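2021-09-01
By the Boltdale desk
Filed under: Food & Going Out

Well, I've finally got my kitchen night back! The Stirholm supper club opens again in December, and I'm far too pleased about it.

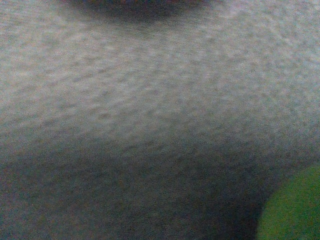

There are 36 places each evening and tickets cost £29 – two courses and a pudding, same as before. I've already put my name down for the first one (the fish pie, obviously).

They're still after spare pans for the beginners' class, so have a dig through your cupboards.

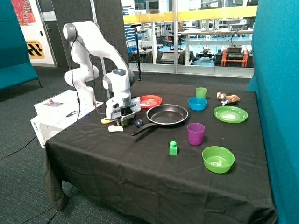

Related
Rukton bakery adds Sunday-style roasts to its menu
Villanueva café to seat 400 at street lunch
Boltdale market stalls: who's moving where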